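Firdevs Aksoy
A few posts on sharing one small bathroom between 4 people, now that we've done it for a full year in the Zollisgate apartment.

The shower was the problem from the start. Everybody wanted 7 a.m. We tried a sign-up sheet on the door and it lasted until the first person overslept.

What worked was splitting us by when we have to leave. Two of us shower at night, two in the morning. Night people get the later slot back on weekends if they want it.

Towels next. The old bar held 2 and the rest ended up on the floor. I took it down and put up hooks, one each, with a spare behind the door. They don't dry as flat, but they do dry if you leave the fan on.

The fan is on a timer now. My landlord, Mr. Geraghty, paid for the switch when I sent him a picture of the ceiling. If you rent, ask. The worst he could say was no.

Products took longest to sort out. At one point I counted 16 bottles on the edge of the tub, and 5 of them were conditioner. Most had an inch left in the bottom.

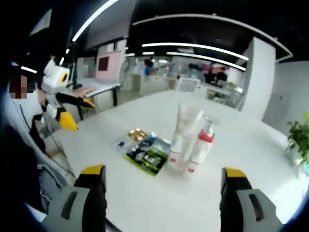 So we made a rule that you finish one before you open the next. Everyone has a small bin with a handle that lives in their own room and goes in and out with them. Only hand soap and toothpaste stay by the sink.

It sounds like a dorm, and it is a bit like a dorm. But I can wipe the whole tub down in a couple of minutes, and I used to skip it because of all the moving things around.

Cleaning goes by week, one person at a time. We tried splitting it by job and there was always an argument over who had the toilet.

Still not solved: hair in the drain. I bought one of those mesh covers in August and it slides every time the water runs. If you have one that stays put in a flat drain, tell me which.

Someone asked about the mirror fogging up. We open the door a crack and wait. I've read the shaving cream trick works but haven't tried it — will post if I do.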